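Workshop notebook, Padden unit, serving table
July, started 8.40

Carrying on with the crockery and food props for the Basville order. Yesterday's page stops halfway down because I ran out of light and went home, so the plate list starts again here.

Plates first. The Dimitriou samples have all been through the dishwasher now. The pink has kept its colour better than I thought it would. The mint one has gone chalky round the rim and I have put it back in its box with a note on it. Huw prefers the mint and will want to argue, so the box is on his bench and he can look for himself.

Things to settle on the plates before we order:

Rim height. Too low and anything round goes over the side when the plate is carried at a tilt. Too high and it reads as a bowl. The shallow ones with a small lip are the best so far. I tried an orange, a bread roll and a boiled egg on one, walking from the sink to the door and back. The orange went on the floor twice. The roll stayed put. The egg moved but stayed on.

Marks. Plastic takes knife marks straight away. We are not going to be cutting on these, but Basville will, whatever we write on the sheet. Suggest we tell them plainly that the marks don't come out and leave it there.

Shine. They throw light back if the overheads are all on. Try with the back row off.

9.30. Wiped the table down. The scuffs on the top do not come off with washing-up liquid or with bicarb. I have not tried anything stronger as the surface is matt and I don't want a polished patch in the middle of it. Leave them. If Skumstead ask about the top, it is the same one they were quoted for and it has been in use since spring.

Then the buns. We need one item of food that sits on its own, holds its shape for a morning and looks like something you would put on a plate. So far:

Plain white roll. Fine, but against a white table you lose it from the doorway.

Jam doughnut. Sugar everywhere. Took longer to clean up than to set out.

Iced finger. Wrong shape, and the icing sticks to the plastic.

Cream bun with the slit along the middle. Best of the lot. The brown top shows up well on white and the cream line tells you which way up it is from across the room.

Layout for the cream bun is plate to the left, bun to the right, the middle of the table kept as working space. I had the two closer together at first and it felt cramped.
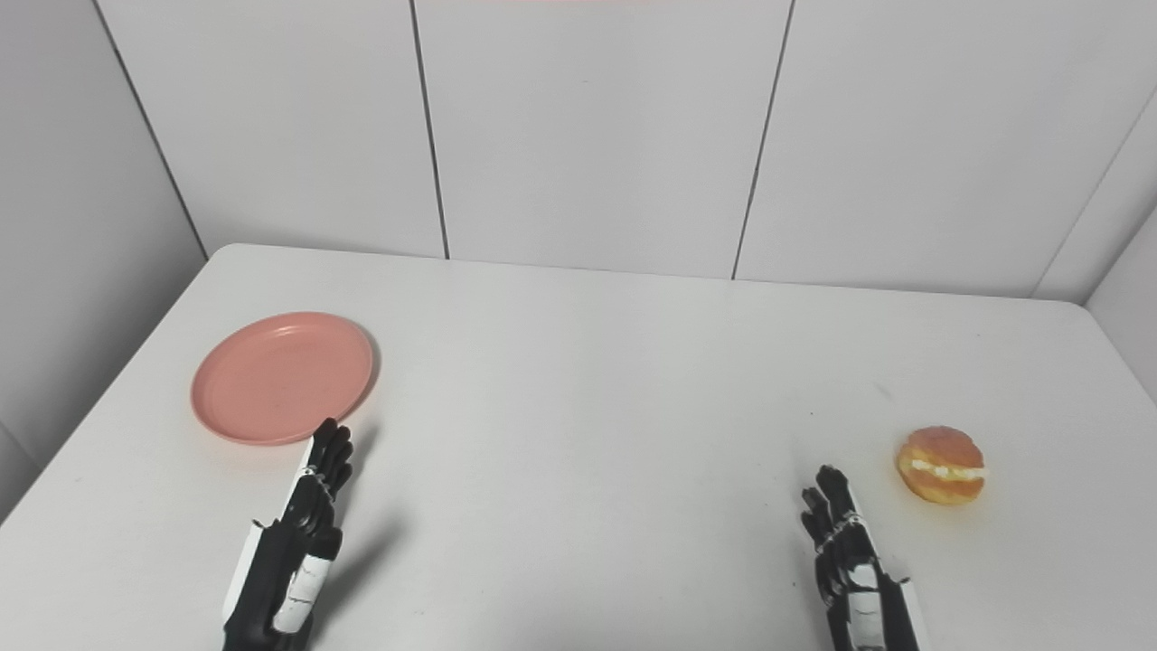
Pink plate left, cream bun right, on the white table.

I am happy with that spacing. The pink and the orange-brown are near enough in warmth that they look like they belong together, and both stand out well from the table and the wall. I would still like to see it with a blue plate for comparison if Dimitriou have one in the same size. Emailed them at 10.15.

Wall panels. The seams want a wipe, they collect dust and it shows as a darker line than it should. Used a dry paintbrush on the left-hand corner and it worked well enough. Don't use a wet cloth, it pushes the dirt further in. The brush is in the jar by the kettle, please put it back there.

11.00. Costs, while I remember. The budget for tableware is 2,000 for the whole job and the running total stands at 2,607 with the last delivery in it. That delivery has two lines on it I don't recognise, and one of them might belong to the Skumstead job. Huw to check against his own list before anybody rings them. If it does come off we are much closer. If it doesn't, the spare set of bowls goes back.

Quantity. Basville asked for 200 plates, one colour. I would sooner order a few over, as the Dimitriou sleeves are packed tight and the bottom one in each has been coming out scratched. Have opened 3 sleeves and it was the same in all of them. Took the scratched ones for our own use on the table so we are not wearing out good stock.

Storage. Plates go on the second shelf, rim down, with kitchen paper between them. Food goes in the lidded tub and is thrown out at the end of the day. Someone left half a doughnut in there last week and the tub had to be soaked overnight.

12.20. Huw in. Looked at the mint plate, said it was fine, held it next to the pink one by the window and said it wasn't. Mint is off the list. He asked whether the table should have a cloth on it. I said no. A cloth rucks up whenever anything is slid across it and we would spend the whole day straightening it. He wants to try a stiff place mat under the plate instead. No objection, but it has to be a plain one, and thin enough that the plate doesn't rock on the edge of it.

Afternoon list:

Back row of lights off, check shine on the pink plate again
Place mat, with and without
Brush the rest of the wall seams
Carry test again with the cream bun, sink to door, same route as the orange
Measure the plate properly across the rim, as the supplier's sheet and the box label disagree
Ring Skumstead if Huw finds the stray line

14.50. Shine is much better with the back row off, though the far end of the room gets gloomy. Leave the front and middle rows on and have done with it. Place mat tried. The only plain one in the cupboard is cork and it sheds crumbs, so that can wait for a better mat.

Carry test done. Bun stayed on there and back. Some cream on the rim by the end, wiped off easily with a damp cloth.

Nothing back from Dimitriou on the blue yet. Seams finished apart from the one behind the radiator pipe by the door, can't get the brush in. Need a thinner one.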